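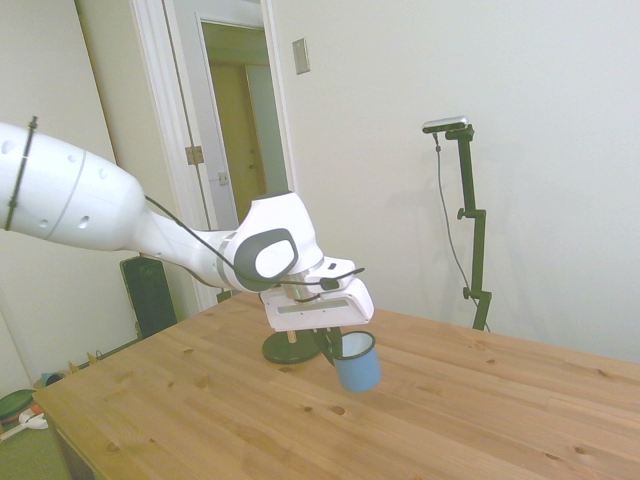 Unit 3: Glass Coatings on Sheet Steel
Course notes, Materials in Household Products
Instructor: Melahat Ersoy

Reading before class: handout 2 (thermal expansion), sections on mismatch and residual stress.

3.1 Definitions

Vitreous enamel, also called porcelain enamel, is a layer of glass fused to a metal base. It should not be confused with enamel paint, which is an organic coating that cures at or near room temperature. In these notes "enamel" always means the glass.

The glass is supplied as frit. Frit is made by melting the raw materials, pouring the melt into water or between cooled rollers, and grinding the broken product. Typical ingredients are silica, borax, feldspar, soda, and small amounts of metal oxides. Borax lowers the melting range. Silica raises it and improves resistance to acids.

3.2 Ground coat and cover coat

Most sheet steel ware carries two kinds of layer. The ground coat is applied first and contains cobalt or nickel oxide, often both. These oxides promote adherence. During firing, iron oxide at the steel surface dissolves into the glass, and the interface becomes rough on a fine scale. Adherence depends on both the chemical bond and this roughness.

The cover coat supplies color and opacity. Titanium dioxide is the usual opacifier in white cover coats. Cobalt gives blues, and chromium gives greens. Some steels with very low carbon can take a cover coat directly, but the surface preparation is more demanding.

3.3 Expansion match

Glass is strong in compression and weak in tension. The coating is therefore designed with a slightly lower coefficient of thermal expansion than the steel. On cooling, the steel shrinks more than the glass and the coating is left in compression.

If the coating contracts more than the base, it ends up in tension and fine cracks form (crazing). If the compression is too high, the coating can break away at edges and tight curves. Convex surfaces with a small radius are the worst case, and for this reason rims on drinkware and basins are often rolled.

3.4 Defects

Fishscale: small half-moon fractures, sometimes appearing days after firing. Caused by hydrogen that dissolved in the steel during firing and collects at the interface after cooling.

Blisters: gas trapped in the softened glass. Common sources are carbon in the steel and poor cleaning.

Copperheads: reddish-brown spots in the ground coat, associated with local overoxidation of the steel.

Chipping: mechanical damage in service. Exposed steel rusts, and the rust can spread under the adjoining glass.

3.5 Lab exercise

Samples are coupons from the Kellau set, ground coat only. Weigh each coupon before and after coating, and calculate the coating mass per unit area. Coupon 278 has a known edge defect and is to be used for the microscope section only. Do not include it in the mass calculation.

Jonas Kuster will run the furnace. Lab reports are due 22 Jul 2019. Report masses in grams and areas in square centimeters.

3.6 Review topics

Role of cobalt and nickel oxides in the ground coat. Sign of the residual stress in a sound coating. Why fishscale can be delayed. Difference between crazing and chipping.

Next unit: glazes on clay bodies.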